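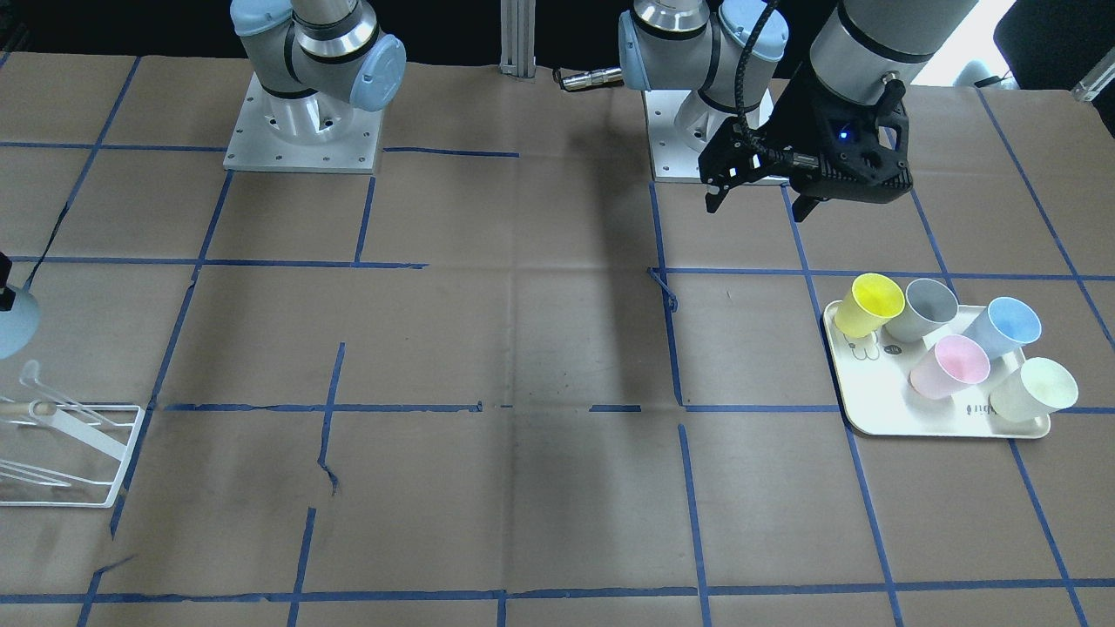 Plodau Cube Draft Log

Picks, decklists and match results from a home-made cube of 364 cards, drafted on Wednesday nights in Avholm and Lolalton. Read the whole of this file before you quote a win rate from it. People have used the November version to prove that red is the best colour, and it can't prove that.

What is in it

picks.csv has one row per pick, with the pack contents as the player saw them.
decks.csv has the main deck and sideboard as registered after deckbuilding.
games.csv has 3,608 rows, one per game. Draws are kept in and marked D.
cards.csv gives name, mana cost, colour and type for each card in the cube.

Players are numbered. There are over 100 of them, but a small group turns up every week and accounts for a large share of the games. If your model finds that a certain two-drop wins a lot, first check who keeps picking it. Takeshi Amano did this for the white weenie cards and most of the effect went away.

How it was collected

Picks come from the draft sheets, typed up the same night where possible. Results come from the match slips. The two sites don't do things quite the same way: Lolalton plays every match to two wins, while Avholm stops at the time limit and records whatever has been finished.
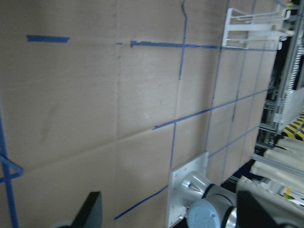
So a control deck in Avholm will show fewer third games than it should, and this isn't corrected anywhere. I have seen a correction proposed. It assumed that slow decks and slow players are the same thing, and I don't believe it.

Adanech Mersha checked the typed picks against the sheets for 30 pods. Most mistakes were swapped neighbours late in a pack, where hardly anyone cares what they are taking. The early picks are in much better shape. The other pods have not been checked.

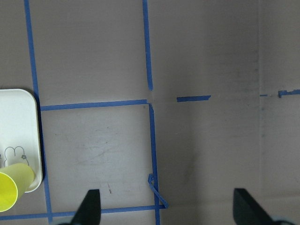 Work surface marked out with blue tape.

The ratings column

cards.csv also has a column called olszewski, a score for each card worked out from pick order. Please be careful with it. It measures what people like to take, and our players like big dragons. Several cards with high scores sit in sideboards half the time, and mana rocks are rated far too low for how often they make the deck. I would have dropped the column, but Tatu Rugemalira's pick-order scripts need it.
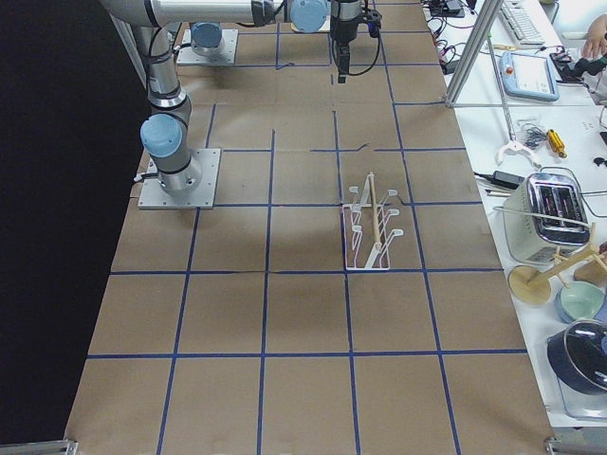 Asuka Iwasaki
Maintainer, Plodau Cube Draft Log

Known problems

Sideboard swaps between games are missing. Whatever was registered is what you get, even if the player brought in four artifact removal spells for game two.

Play or draw is blank for the whole first season. Don't fill it in by guessing from who won.

Split cards are counted once, under the left half. Takumi Ichikawa thinks they should be counted as both colours. He may be right, but changing it now would break every older comparison.

Uses I would not trust

Single-card win rates for anything with few games behind it. Matchup tables for three-colour decks. Any claim about constructed formats.

Changes

v3: Lolalton results added, player numbers reissued. Numbers from v2 do not carry over.
v2: duplicate slips removed.
v1: Avholm only.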